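Progress report on the Tapsell Sorting Room
Reporting period ending January 2019
Prepared by Weidong Qian for the Hevham Community Fund

What the grant is for

The Tapsell Sorting Room receives mixed household goods which families in Virkach give away, mostly after a house move. The goods are sorted, checked, cleaned where it is needed and then passed to the two shops and to the family centre at Kerar. Your grant pays the rent of the room, the bins and shelves, and a part of the wages for the sorting staff.

In my previous report I wrote that the goods were arriving faster than we could sort them. I am glad to inform you that this is now better, although not yet solved in every category.

Work done in this period

We received 114 boxes in the period. From them we sorted 1,920 single items. Of these, 816 went to the shops and the family centre. The others are either waiting for cleaning, kept for spare parts, or were sent to recycling. I know that the fund would like to see a higher share passed on. The boxes in this period contained many used bathroom things and many toys with missing parts, and these are the slowest groups for us.

The biggest change is in how we use the small bins. Before, each sorter took a full box to the table and emptied it there. Small things rolled away or became mixed with the things of the next sorter. Now we place only a few items in one bin, they are judged one by one, and the bin must be cleared before the next items go in. The sorters were not sure about this rule in the first week, and I also had doubts. It looked slow. But the mistakes in the shop deliveries became much fewer, and both shop managers have told me that they spend less time to correct our labels.

The mixed small goods

This category is the reason for most of our delay. It is everything which is not clothing, not books and not kitchen sets. A typical bin has things which belong to three different shelves. The one below holds a large hairbrush with a blue handle, a dark green toy reptile and an orange cup standing upside down. The brush goes to personal care, the reptile to toys, and the cup to the kitchen shelf.

Brushes need a decision of their own. The family centre does not accept used ones, and the shops accept them only if they are fully cleaned. A brush with two faces, bristles on one side and pins on the other, takes the longest time. We have tried soaking them with a little washing soda and then combing them through. The result is acceptable for the bristles, but the oval pad which holds the pins keeps the water for a long time and must dry overnight. I am asking the shops if it is worth the work, because the price of a second-hand brush is very low.

Plastic toys are easier. We wash them, look for sharp or broken places, and put the animals together in bags. The bags of animals sell well in the Virkach shop. Single cups are also welcome at Kerar, where the children's group uses them for paint and water.
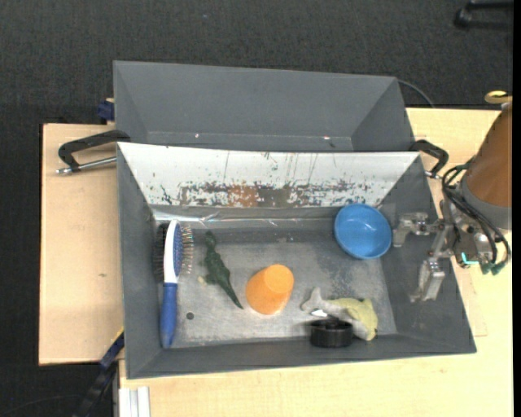
Condition of the equipment

The shelves bought with the first payment are in good order. The grey bins show more wear than I expected. In the bin of the photograph the white inner wall is scratched, and along its lower part there is a wide band of worn and chipped patches. The floor is scuffed too. This does not stop the work, but a rough surface is harder to wipe clean, and I would like to replace the worst ones before the end of the grant. I have asked for prices from two suppliers and will send them to you in February.

The sorting table is of light wood and has a good height for standing work. The dark carpet in the room is not ideal. It collects dust and small parts, and we vacuum it at the end of each sorting day. The landlord does not wish to change it, so we will continue in this way.

Staff and training

The sorting team had 39 paid sessions in the period. Two new sorters have learned the bin method and now work without help. I have written a short guide of two pages, with the shelf names and the most usual doubtful cases (brushes, toys with batteries, cups without a pair). It will be corrected when the shops have given their comments.

Difficulties

The label printer was out of use for part of the period and we wrote the labels by hand. Some boxes also came to us with food inside, in spite of the notice at the collection point. We have made the notice larger and put it in a second language.

Plan for the next period

Decide with the shops about used hairbrushes.
Replace the most worn bins, if you agree to move a small sum from the shelf budget, which was not fully spent.
Finish the guide for sorters.
Arrange one more delivery per month to Kerar.

I would be grateful for your answer about the shelf budget before I place the order. The list of expenses is sent separately, together with the receipts.

Weidong Qian
Tapsell Sorting Room, Virkach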